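# Office phones, handout 2: extensions, ring groups and what happens when no one picks up

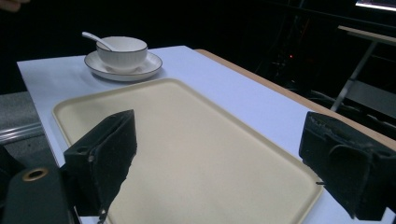 Last time we got as far as plugging a desk phone into the network and watching it get its own address. I said then that the phone itself is the easy bit, and I stand by that. What makes an office phone system pleasant or maddening is the set of rules sitting behind it, so that's what these notes cover. Please read them before you come to the practical, as I won't be going over the numbering part again.

I'll keep using our two made-to-measure customers from the first handout. Skudolell is the small one, a lettings office with a front desk and a handful of people behind it. Bimik is the bigger one, a parts supplier with 200 extensions over two buildings, one of them on Oakley and the other out at Skumberg. When I say "the small site" or "the big site", those are the ones I mean.

## Extension numbers

An extension is just a short number that belongs to something inside the system. Usually it's a person's phone, but it can be a meeting room, a door intercom, a voicemail box or a whole group of phones. I'd like you to stop thinking "extension = handset" as early as you can, because half the muddles I see in coursework come from that one idea.

Pick the length first. Two digits looks lovely and tidy for Skudolell, and it'll work for a year or so, and then somebody wants a fax line (yes, still), a door phone and three voicemail boxes and you're squeezed. I go for three digits even on a tiny site. For Bimik I'd go straight to four. They do have few enough phones to fit in three digits on paper, but you want whole blocks left free so that the number tells you something about where it lives.

A plan for Bimik might go like this:

| Block | Used for |
|---|---|
| 1000–1499 | Oakley desks |
| 1500–1599 | Oakley shared phones (warehouse, kitchen, reception) |
| 2000–2499 | Skumberg desks |
| 6000–6099 | Ring groups |
| 7000–7099 | Menus and announcements |
| 8000–8099 | Meeting rooms |

So 1555 is a shared phone at Oakley, and you know that without looking it up. When a call comes through to the help desk saying 1555 is crackling, you already know which building to drive to!

Watch the first digit. If your users dial 9 to get an outside line, no extension can start with a 9. And whatever country you're in, leave the emergency numbers well alone. In the UK that means nothing internal should begin 999 or 112. A four-digit plan that uses 1120 to 1129 is asking for trouble: the system may see 112 and connect before the last digit goes in, or it may sit and wait for a fourth digit when somebody really does need an ambulance. My block above runs straight through it, so cross those ten out in your copy, and write "do not use" next to them so the next person doesn't fill in the gap.

## Direct numbers

People outside can't dial 1555. They dial an ordinary phone number, and the system decides which inside thing that number points to. You'll see this called DDI over here and DID in American manuals. Same thing.

You rent these numbers in ranges, and it's pleasing when the last digits match the extension. Ask for a range that does that, but don't promise it to the customer until the provider has said yes in writing. I did promise it, once, early on, and spent a very long afternoon with a spreadsheet.

Not everybody needs a direct number. Warehouse phones mostly don't. Sales people always say they do. For Bimik I've assumed 62 direct numbers against the 200 extensions and everyone else gets reached through the main number. Calls going *out* from those other phones should show the main number too, otherwise people ring back on something that goes nowhere.

## Ring groups

A ring group is a list of phones that share the job of answering. One number comes in, several phones get it. The choices you have are:

- **All at once.** Every phone rings, first to pick up gets the call. Fine for up to five or six phones in the same room. Awful beyond that, as it sounds like a fire drill.
- **In order.** The first phone rings for a while, then the next. Good if one person is properly in charge of answering and the others are backup.
- **Round robin.** The starting point moves along by one each call, so the work gets shared out.
- **Longest idle.** Goes to whoever has been off the phone the longest. Looks fairest, and on a busy sales desk it usually is.

For Skudolell I'd have the front desk ring on its own for 12 seconds, then everybody at once. That's really two groups chained together, and chaining is the bit students tend to miss. Every group has a "where next" setting. Fill it in. Every time. If you leave it blank, some systems hang up on the caller and some ring for ever, and you won't find out which until a customer complains.

A word about timing. A ring in the UK is a pair of short bursts and then a gap, and the whole pattern takes three seconds. People think in rings and systems think in seconds, so when the customer says "four rings", put in 12. Mobile phones in a group are slower to start ringing than desk phones, sometimes by several seconds, so give them more time or they'll hardly get a chance. Also, a mobile that's switched off may go straight to its own voicemail, and as far as your system can tell, that's an answered call. The group stops ringing and the caller ends up leaving a message on somebody's personal phone. Look for a setting called something like "confirm answer" or "press 1 to accept" and turn it on for any mobile in a group.

## Queues are a different animal

A ring group tries phones. A queue holds callers. In a ring group, if all the phones are engaged, the call moves on to wherever you've sent it. In a queue the caller is answered by the system, hears music or a message and waits for a person to come free.

That has a cost, which I always mention and it always gets forgotten: once the queue picks up, the caller may be paying for the call, even though they're only listening to a pan pipe version of something. So don't put a queue on a line where two calls a day come in. Skudolell doesn't need one. Bimik needs one for orders and maybe one for returns.

If you do set one up, decide on:

1. how many callers may wait before new ones are sent elsewhere
2. the longest anyone may wait
3. what happens if no staff are logged in at all

Number 3 catches everyone. Somebody logs out for lunch, they were the last one, and callers go on joining a queue that has no one at the other end. Nearly every system has a "join when empty" switch. I leave it off.

## Menus ("press 1 for...")

I'm not against them. I'm against long ones. Keep it to four choices, say the choice before the number ("for orders, press 1", so people aren't trying to remember a digit while they wait to hear what it was for), and let 0 reach a human during office hours. Let people press the key while the message is still playing. Regular callers know their way and they'll thank you.

Then there's the caller who presses nothing at all. They may be on an old phone, they may be driving, they may just be cross. After one repeat of the message, send them to the main ring group. Please don't just cut them off.

Recording the message is your job on the practical, by the way. Do it in a small room with soft stuff in it, coats are brilliant, and don't read it in your telephone voice. Save it in whatever format the system wants, which is quite often a low quality mono file, and listen to it *down a phone* before you decide it's fine. Speech that sounds warm on headphones can turn into mush.

## Out of hours

Draw the day as a strip and colour in which rules apply when. Skudolell opens at 9 in the morning and shuts at half past 5, with the front desk covered over lunch. Bimik's warehouse starts earlier than its offices, so it has two strips. Bank holidays go in a separate list and that list needs topping up once a year. Put a reminder in somebody's calendar that isn't yours.

Give the customer a button for "we're shut now, whatever the clock says". Snow, burst pipes, staff party. On most desk phones you can tie this to a key with a light on it, so it's easy to see whether it's on. Have a think about who's allowed to press it.

Check the clock as well. If the system is set to the wrong time zone, or doesn't change with the clocks in March, every one of these rules will be an hour out and the phones will look broken first thing in the morning.

## Before the practical

Bring the following on paper or on a laptop, I don't mind which:

- a numbering plan for Skudolell, three digits, with gaps marked
- a drawing of one incoming call to the main number, from first ring to wherever it finally ends up, in hours and out of hours
- the wording of one menu message, no longer than 20 seconds when read aloud

For the drawing, use boxes and arrows and make sure every box has an arrow leaving it unless it's voicemail or a person. I check for that before anything else. If two arrows make a loop (group A goes to group B, which goes back to group A) then say how the caller gets out of it.

We'll be working in pairs with two desk phones and one mobile per pair. If you've got a spare network cable, bring it, as ours have had their little clips snapped off again and fall out when you breathe on them.

Next handout is voicemail, call recording and what you have to tell people before you record them.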